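Filisik F2 wrist and finger kit for bench arms

Service notes and ordering

The Filisik F2 is a two-finger wrist kit for light bench arms working on kitchen counters and similar fixed surfaces. It is supplied by Cledach as a complete set: wrist plate, finger pair, contact pads, cable loom and fixings. The complete kit is order code 3772. Pads and fixings are also sold separately under code 568.

The fingers are articulated and close on the centre line of the wrist. They are suited to knobs, rims and thin edges. Check the grip on a small round knob before anything else, as this shows uneven closing sooner than a block or a cup does.

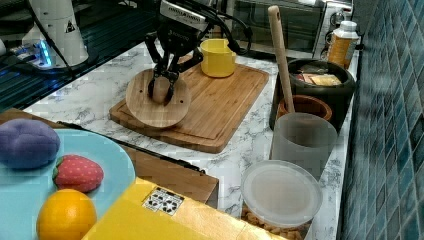

Finger alignment is set at the wrist plate. Slacken the plate screws by half a turn, close the fingers on the setting pin, and tighten in a cross pattern. Do not use thread lock on the first fitting. Run 62 open and close cycles without a load, then check the screws again and apply thread lock only if none has moved. If one finger still arrives early, the linkage is worn and should be replaced as a pair with its neighbour.

The wrist camera bracket is fixed to the same plate, so any change to the plate also changes the camera view. Repeat the camera check after each adjustment. 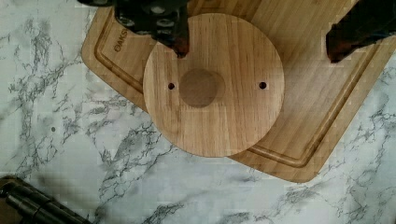 Pad condition governs most faults reported on this kit. A glazed pad slips on smooth wood and will pass a visual check from the side. Inspect it face on, with the fingers wide open and the arm held still. The wrist view is good enough for a first look: the reddish-brown pad at the tip of the left finger should stand out against the dark finger, and the screw heads on the finger should be in sight. A flat wooden disc with a shallow central recess and a small hole on either side makes a usable target, as the holes give two fixed points for checking camera rotation. Change both pads together - a new pad opposite an old one will pull the work to one side.

Pads are bonded and need nine hours to cure at room temperature. Clean the seat with alcohol and leave no old adhesive in the corners.

The cable loom is the other wearing part. Leave a free loop at the wrist large enough for full rotation in both directions, and clip the loom to the arm, never to the gripper body. Turn the wrist slowly through its range and watch for any point where the loop tightens. Birhane and Mundico arms use the same loom with different end plugs; state the arm when ordering.

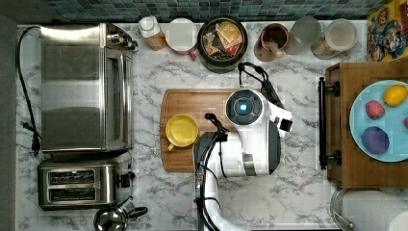

Arm over the right half of the board, with cables looped above it and down its left side.

Park the arm clear of the work surface before removing power. Replacement looms are supplied with clips but without the clip tool. Orders received before 2 pm are packed the same day. The kit price was last revised in March and includes one spare pair of pads.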